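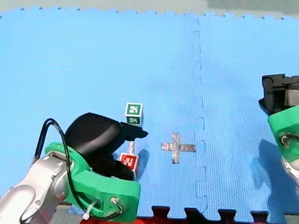 Projects > Ullton Small Grants > Flelmont Play Floor > Progress report 2

Print this page | E-mail this page

Hi Remedios, and hello to everyone at Ullton who reads these! You asked for a short update on the floor and the blocks, so I'm going to try to keep it short (Crisanto is laughing at me as I type that).

The big news is that the foam floor is down. We ended up with 76 tiles in all, mostly blue, plus red and light gray. They lock together like puzzle pieces, and the blue ones have a fine raised texture that feels good under your knees. The floor underneath is hard and I was sore for a week in February after one afternoon of building on it, so this is a huge step up. Red goes up against blue along one side, which was Angelica's idea, and I love it. She wanted red on two sides but we'd have needed another box of tiles.

The blocks are coming along too. Each one is a cube with a colored face, a pale border and a blocky white symbol. We have green and red finished. Felicidad redid the red after the first batch came out closer to pink, and now it's a proper bright red, a little on the orange side. You can spot one from clear across the room.

The symbols took longer than I told you they would. I had us down for three weeks and it was closer to six! We wanted marks that don't look like any letter in particular, so kids can make up their own names for them. Felicidad's nephew calls one of them "the stairs."

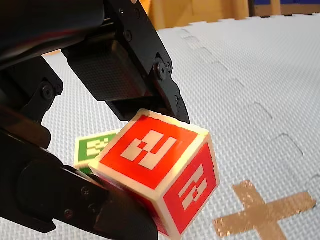
Money so far

The grant was $4,000 and we have $423 left. Tiles were the biggest piece, then paint, then the cubes themselves from Carbone. Carbone charged us for shipping twice and has already refunded one of them, so the number I gave Crisanto on the phone was too low. Please use this one. Receipts are in the same folder as last time.

I'd like to move $139 from the printing line to paint if that's okay with you. We didn't print the sign, and we'll need more white for the borders. Can you let me know by e-mail so I have it in writing?

Still to do

- Yellow blocks (cubes are sanded, no paint yet)
- Decide on silver tape or chalk for marking out building spots on the mat
- A bin with a lid that closes, please, finally
- Edge strips for the gray tiles, if Retine ever gets them back in stock

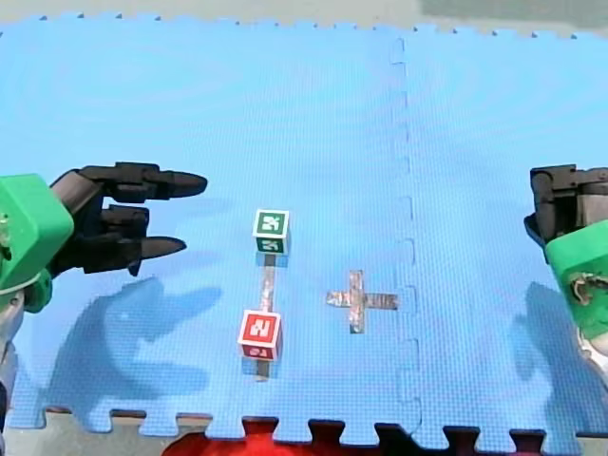

By Shiela Mangubat, Flelmont Play Floor
Posted Friday, July 3, 2020

On the tape question, I'm leaning toward tape. The silvery strips show up really well against the blue, and chalk gets on everybody's socks. Crisanto worries about it pulling at the foam, so he wants to leave a few pieces down for about a month before we buy more rolls. Fine by me.

Angelica has started writing up the building games, and she has four so far. My favorite uses just one green block and one red block, and you take turns moving them without ever lining up the same symbols. Sounds easy, and it is not! I'll send you her pages with the next report, along with whatever we decide about the yellow.

This site uses cookies to remember your settings. By continuing to browse you agree to their use. OK | Learn more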